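Derkar Precinct Boundary Module
Part of the Clollum elections software line

Overview

The Derkar module assigns each street address in a county to the correct voting precinct, school district, and special district. It reads parcel and road centerline files from the county's existing mapping office and compares them with the address records held by the elections office. Addresses that fall on a boundary, or that match no parcel, are placed in a review queue. No record is changed until a user with the Clerk role accepts the change.

Data sources

Input is accepted as shapefile, GeoJSON, or delimited text. Road files must carry left and right address ranges. Files without ranges will load, but matching is then done by parcel only and the match report is marked Partial. Projection is read from the file header. If the header is missing, the operator picks the state plane zone from a list before import.

Redistricting workspace

Proposed plans are kept in a workspace separate from live data. Up to 13 plans can be open at one time. Each plan keeps its own population totals, change log, and list of split precincts. A plan can be locked, copied, or published. Publishing takes effect on the date entered by the user and writes a notice file for each household moved to a different polling place.

Polling place records

Each polling place record holds the street address, contact, key holder, parking count, door width, and ramp status. Floor plans and interior views may be attached in JPEG or PNG format. Attachments appear in the order of upload and can be given one shared caption.
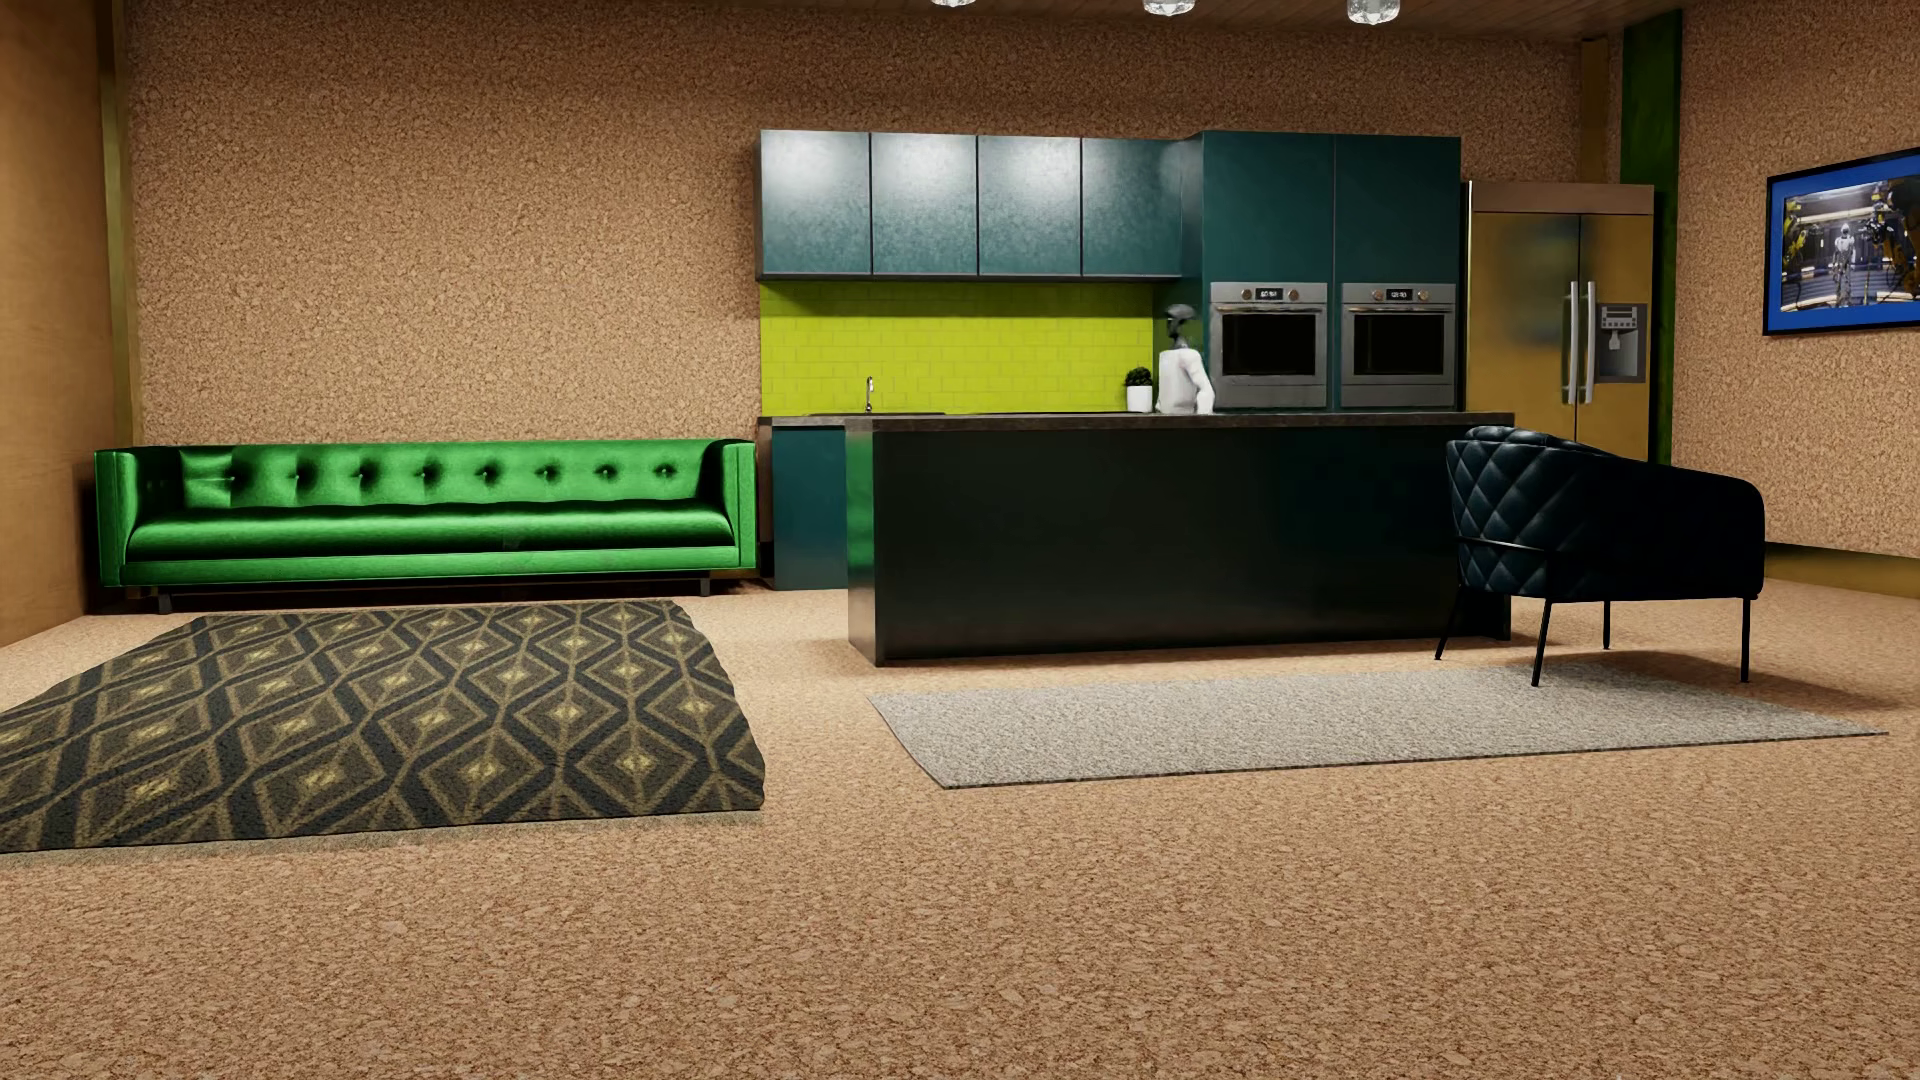
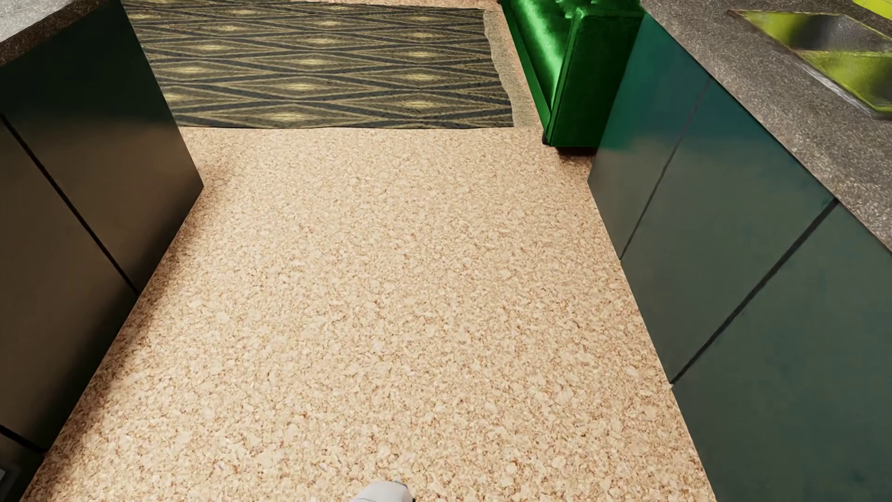 Computer-rendered interior views, kitchen area.

Attachments are stored with the record and are left out of the public lookup page unless the Publish Files box is checked.

Public lookup

The lookup page returns polling place, district list, and hours for an address typed by the resident. It does not return names or registration status. The page can be placed inside an existing county website with a single line of code. Spanish text is included. Other languages are loaded from a translation file.

Reports

Standard reports include precinct street list, split precinct list, unmatched addresses, and plan comparison. In the acceptance run for release 2, the matcher left 781 addresses in the review queue, most of them rural route numbers with no assigned street. Reports export to PDF or CSV.

System requirements

Server: Windows Server 2012 R2 or later, 16 GB memory, 200 GB free disk space
Workstation: Windows 7 or later, 8 GB memory, 1920 x 1080 display
Database: supplied with the module
Network: internet access is needed for the public lookup only

Licensing and support

Licensed per county, per year. The license covers all workstations in the elections office and two in the mapping office. Installation and operator training are provided by Varimport. Boundary updates received before the end of February are loaded at no charge. Later updates are billed by the hour.

Sales: Aslı Yüksel
Technical support: Recep Aksoy

Specifications current as of 22 July 2018 and subject to change.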